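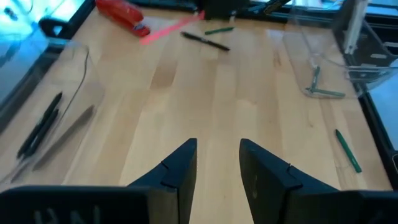

What goes in the clear tray?

Pens, pencils, markers and short rulers. Anything you write or draw with that fits lying flat. Staplers, tape and scissors have their own shelf under the window at the Heltard Street room, and they go back there when you finish.

Last updated: Tuesday, November 5, 2019

How do I know if a marker is worth keeping?

Draw a line on scrap paper. If it skips twice, put it in the discard cup. Please don't return dry markers to the tray. We bought 60 in the last order and a lot of them ended up mixed with dead ones.

Do colors have to be sorted?

No. We tried sorting by color and it took too long at the end of a session. Pencils and markers can share a tray. Caps have to be on.

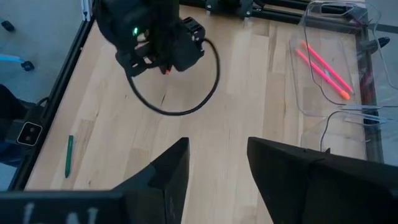 Highlighters count as markers for this purpose. So do the fine-tip pens with clip caps, even though Puser sells them as pens. If you can't decide, use the tray and move on.

Can I leave pencils on the table overnight?

No. The tables are wiped down every evening and loose pencils roll onto the floor. Sharpened ones break when they land.

How should the wood tabletops be cleaned?

A damp cloth and then a dry one, going with the grain. Ink comes off better the same day. For marks that stay, ask Girish Kashyap – he keeps the mineral oil and the 2000 grit paper. Don't use bathroom spray on the wood.
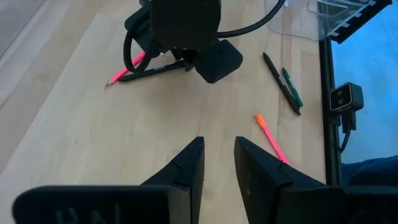

Neon pink pencil, sharpened.

Who do I tell when supplies run low?

Phong Từ orders on the first Monday of the month. Leave a note in room 551 with the item and how many you need. Orders over 4 boxes go through the Arano office and take longer.

Can I bring my own pens?

Yes, but put your name on them. Unmarked pens found on a table go in the tray.

Shares: 4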